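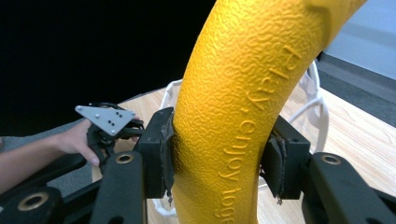 3.2 Collection of demonstrations

All demonstrations in the Cononley set were given by hand. The demonstrator holds one gripper in each hand and does the task with the fingers of the grippers, at the speed that feels natural. The position of each gripper, the opening of the jaws and the images of the camera on each gripper are written to the same file. No robot arm is needed during this stage. The arm comes in only later, when the learned policy is tested.

We also collected a smaller part by remote control. Here the demonstrator sits beside the arm and moves it with a pair of handles. This method has one clear advantage: every movement in the data is a movement that the arm is able to make. With the hand-held grippers this is not guaranteed. People turn the wrist further than our arm can follow, and they do it without noticing. We therefore passed all hand-held recordings through the Vornamix filter, which compares each path with the joint limits of the arm and marks the parts that can not be reached. A recording with a long marked part was thrown away. A recording with a short marked part was kept, and the path was made smoother by the filter.

After filtering, the set holds 3,065 demonstrations. Of these, 130 were made by remote control and the rest by hand. The large difference comes from the time that each method takes. A demonstrator who is used to the grippers can record 60 repetitions of a simple packing task in one morning. By remote control the same person became tired much earlier, and the last repetitions were often worse than the first ones.

3.3 Tasks and objects

The tasks are ordinary tabletop work with toys and small bags. The demonstrator picks up an object, brings it to a bag or a container, puts it in, and where there is a closure tries to close it. Five people gave demonstrations. Each of them read the same short sheet of instructions and practised until he or she felt ready. We did not fix the length of the practice. In an earlier study, named Nilsuwan in our records, we had fixed it at ten minutes, and for one person this was clearly too short.

Transparent plastic deserves a separate remark. A soft clear pouch has almost no colour of its own, and its shape changes at each touch. For the camera, the table is visible through the sheet, and what remains are the bright lines of the creases and the border. Our depth estimate fails often in such places. For this reason we do not use depth in the policy input, and the jaw opening is given as a separate number at each time step.

Figure 3. View between the open jaws, with the border of the clear pouch at upper left.
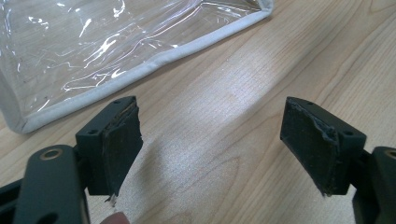

How does the policy know that the object is held, if there is no force sensor in the fingers?

The policy receives the commanded opening of the jaws and the measured opening. When the jaws close on an object, the measured value stops before the commanded value is reached, and the difference between the two grows. In our tests this difference was sufficient for hard and half-hard objects. For thin plastic it is too small to be useful, and the policy must depend on the image only.

The state of the contact pads was a bigger problem than we expected. The rubber-like surface wears at the edges, and pieces begin to hang from the corners. These pieces are inside the camera view all the time, close to the point of contact. We trained one policy with recordings made on new pads only and tested it with used pads, and it closed the jaws too early in several trials. When recordings from both conditions were mixed, the effect became much smaller. We now note the state of the pads in the log at the start of each recording block, and we advise other groups to do the same from the first day. In our case this information is missing for the blocks before November.

3.4 Instructions given to the demonstrators

The instruction sheet has one page. It asks the demonstrator to begin with both grippers above the table, to keep the object in the view of at least one camera, and to wait for a short moment after the jaws have closed. The waiting is important for the later cutting of the recording into steps. People forget it easily, so the person at the computer reminded them between repetitions and never during one.

For curved objects we gave one more rule. The jaws should close on the flanks, with the two pads facing each other, as in Figure 4. It is possible to take a thick ring from above with only the tips of the fingers, and a person can correct the slip that follows by a small turn of the hand. The arm could not copy this correction with success. In the first blocks the rule was not yet on the sheet, and the policy trained on them dropped the curved pieces more often than any other object. Raised letters on the surface did not disturb the grip in a way that we could measure, although we had expected some influence.

We compared these results with Zedar, our older pipeline, in which the demonstrator guides the arm directly by holding its last link. Guiding the arm gives very clean paths. It also places the hand and the sleeve of the person into many camera images, and the policy may learn to wait for a hand that will not be there at test time. With the hand-held grippers a similar risk exists. When two grippers are used, the camera on one of them often sees the forearm which carries the other. We cover this region with a mask of one grey value, both in training and in testing.

Figure 4. Grip on the flanks of a curved yellow object with raised lettering.

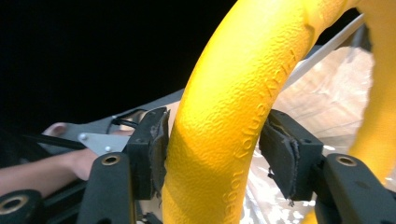

Lertchai Noiphan remarked, on reading a draft of this section, that the mask may hide more than the forearm, and that a policy trained in this way could become careless about everything on that side of the table. He suggested to paint the robot's own link into the masked region instead, with the correct pose for each time step.

We agree that this is a weak point. The suggestion was tried on the packing task only. The result was a little better with the painted link when both arms worked close together, and without difference otherwise. The painting step needs an exact calibration between the two grippers, and for the older recordings we do not have it. The experiments in Section 4 were therefore all made with the grey mask.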